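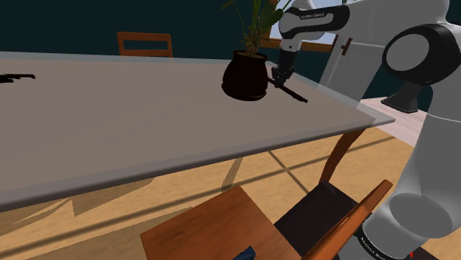

I Don't Believe Usier Walked to Hostow

Every few years somebody brings back the story of Martin Usier, the peddler's son from Cáceres who is supposed to have crossed the Girkach uplands on foot and come down into Hostow with one mule and a bag of seeds. It makes a good school play. My daughter was the mule. But the new edition of his journal, edited by Zulkifli Pillai, asks grown readers to take the trip as settled fact, and I've now read it twice and I can't.

Start with the distance. Usier gives 2,891 miles from his front door to the river at Hostow. Explorers' numbers are often wrong, and a wrong number by itself wouldn't bother me. A man with no instruments guesses, and he guesses high when his feet hurt. What bothers me is how exact it is. He never says how he measured. He doesn't count days in any steady way, and there are two long stretches where he skips whole weeks and then picks up again in the middle of a meal. Yet at the end he has the total down to the single mile. I'd trust him more if he had written "a very long way."

Pillai's answer is that later copyists added the figure. Fine, maybe they did. Then what else did they add? He wants the copyists to be careless when the journal is wrong and faithful when it's exciting, and the introduction never says how he tells the two apart.

Then there's the pass. Usier says he crossed the high part of Girkach in November, in two days, in a borrowed coat. I have been up there in November with a proper coat and a car, and we turned back. People did cross mountains in bad weather, I know. They usually complained about it. Usier complains about bread, about tolls, about a landlord who watered the wine, and he has opinions on everybody's shoes. On the pass he gives us one sentence about the view. This is a man who spends most of a page on a blister!

The part that reads best is the arrival, and it's the part I trust least. The crowd on the bank, the old woman who offers him salt, the bell. Anyone who reads much travel writing has met that old woman before. She turns up wherever a traveler needs a welcome. The edition prints the passage in full, with a drawing of the bell, and the notes have nothing at all to say about where else the salt business appears. I'd have liked even a line.
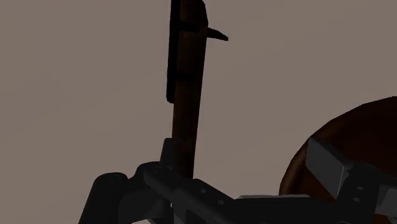 A dark wooden post against a plain wall.

I should be fair about what's good. The maps are clear. The Cáceres chapters are wonderful, full of prices and grudges and cousins, and I believe nearly every word. Somebody lived in those streets and knew which baker cheated. If Pillai had published only that part, with the road left off, I'd be telling everyone to buy it.

And I do understand why Hostow wants him. They have a Usier Street and a Usier bakery, and the town sign has a walking stick on it. Visitors ask for the spot where he came down to the water, so there's a spot. When I asked at the desk in the town museum what it was based on, I was told it was tradition, and then shown where to get a sandwich. The sandwich was good. Tradition can mean a memory passed down through eight generations, and it can also mean a plan for the summer season that somebody's grandfather drew up, and in Hostow I couldn't find a record of the spot from before the road was paved.

My own guess is duller. I think Usier went part of the way, to the market towns below Girkach, heard other men talk about the river, and wrote down their trip as his. Plenty of travelers did the same. It would explain the missing weeks and the lovely, empty sentence about the view. I can't prove it, and I won't pretend a hunch is a finding. But the burden belongs to the people making the big claim, and so far they've given me a total with no arithmetic behind it.

There is one thing that would change my mind. The Hostow toll books are supposed to survive for those years, and Pillai mentions them in a footnote as "not yet consulted." I'd have consulted them first.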